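Home Arms Grippers Cameras Controllers Glossary
4 min read

Two-arm gripper bench (simulated) 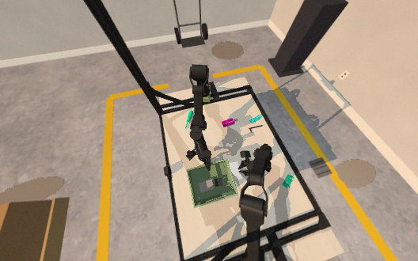 Both arms at the simulated table, with one gripper over the green tray.

A two-arm gripper bench is a table where you try out robot fingers on small parts and see which ones you'd want to live with. The one I know best is the Durnura bench, which I've been poking at since August, and which exists only as a computer model. I keep this entry up to date myself, so expect a few opinions mixed in!

Layout

The two arms work from opposite ends of the table, one at the far end and one at the near end. They share the middle, and that's where most of the interesting trouble happens (elbows, mainly). I like this setup more than side-by-side arms – you can hand a part across without either wrist folding back on itself. Yellow tape on the floor marks the work area.

The tray is see-through green with slanted sides, and in this setup it holds a flat, square, chip-like part. Flat parts are the mean ones. A finger has to get under an edge or pinch two sides, and the slanted walls steal the room you need for either. The other things on the table are easier going: a screwdriver, an Allen key, a couple of small blocks and a magenta cylinder on its side.

Grippers compared

I ran three grippers through the same set of picks, 67 tries each.

Statunwood: short, stiff fingers. Great on blocks, and my favorite for the Allen key. It dropped the flat part 11 times, nearly always while tilting it out of the tray.

Farías: longer fingers with soft pads. It's slower to close, but it had just three drops on the flat part. The pads are hard to model well, so I'd want to see that repeated on a real arm before I got excited.

Priston: thin fingers and a wide opening. Lovely on the screwdriver handle, fussy about everything else. Small errors in wrist angle bother it a lot.

Controller settings

Grip force was kept the same for all of them, and so was the approach speed. I tried a slower approach with the Priston later on and liked it better, but those runs aren't in the numbers above. Friction on the tabletop matters more than I expected – set it too low and the cylinder rolls off at the slightest nudge.

Limits

A simulated bench says very little about wear, dust or cable drag. Contact with thin parts is also shaky in most physics engines, so treat the flat-part results as a ranking and leave the exact counts alone.

See also: parallel-jaw gripper, bimanual handover, contact modeling

Last edited 4/25/26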